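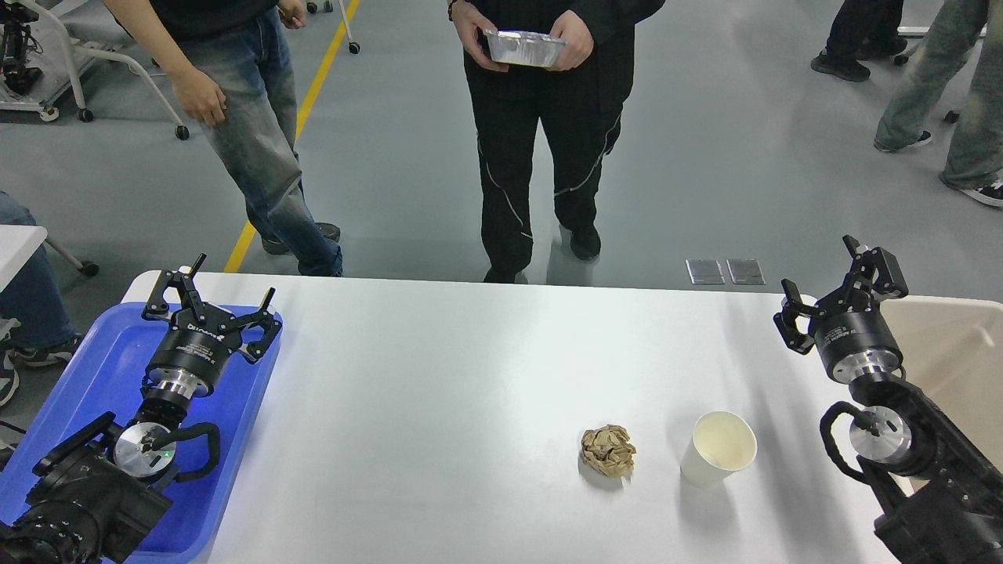 Table clearing is the small job of getting a tabletop back to bare after people have eaten, worked or just hung about at it. I've been fond of the subject for years (my family despairs). The classic leftovers are a paper cup and a crumpled ball of brown paper, sitting near each other on a white table, and between them they cover most of what there is to learn. The cup can be stacked and the paper can only be squashed.

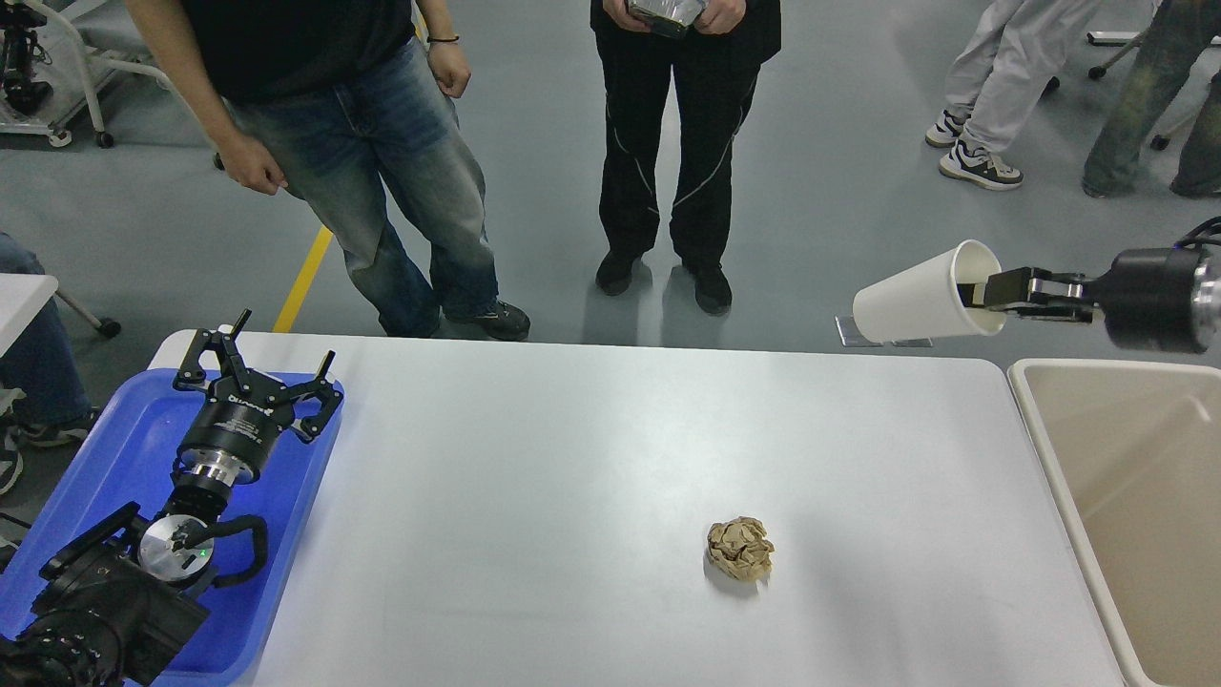
Most people go for the cup first, and I do too. Eckhard Gerlach, in his lovely little booklet Erkthorpe Tables, calls this "tall before small" – you pick up whatever could tip over, then the flat and scrunched bits. He watched 53 tables in a works canteen one November and found 27 of them cleared that way!
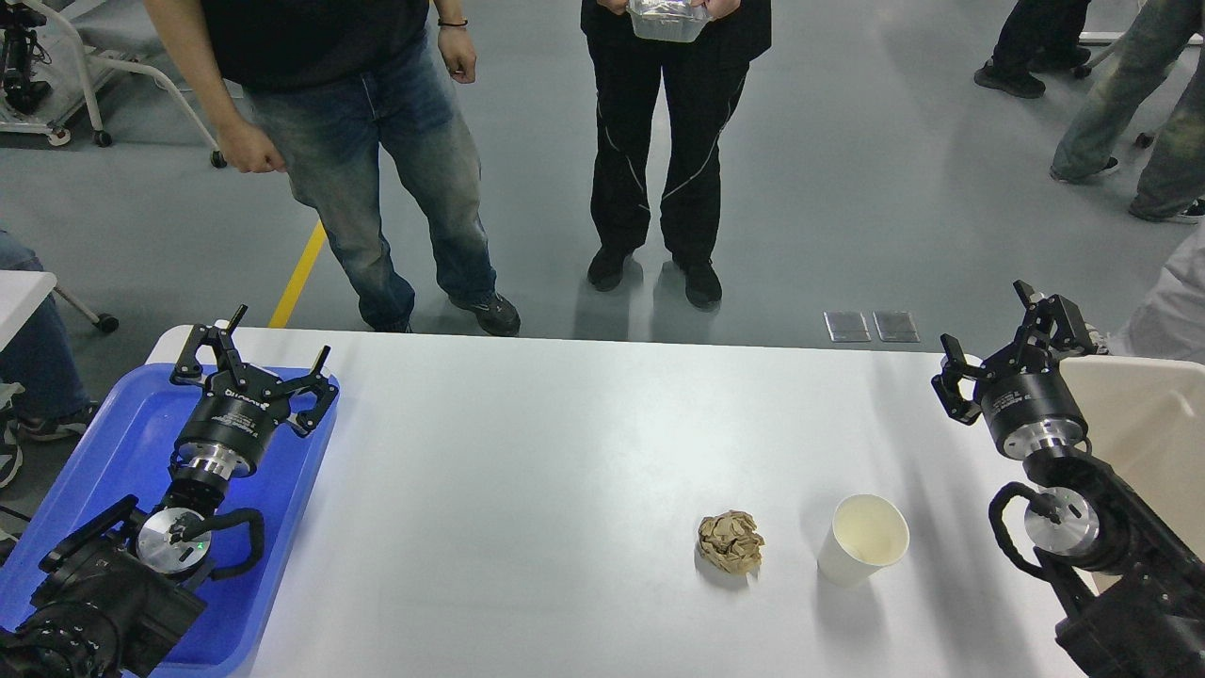 Trays are where tidy folk fall out. Valdemar Østergaard wanted everything put on one and carried off in a single trip, and the Londoño method, which I prefer, keeps a bin at the end of the table and skips the tray for rubbish altogether. Paper cups often have a thin lining, so check whether your council takes them with the paper – mine doesn't. A wipe with a damp cloth comes last.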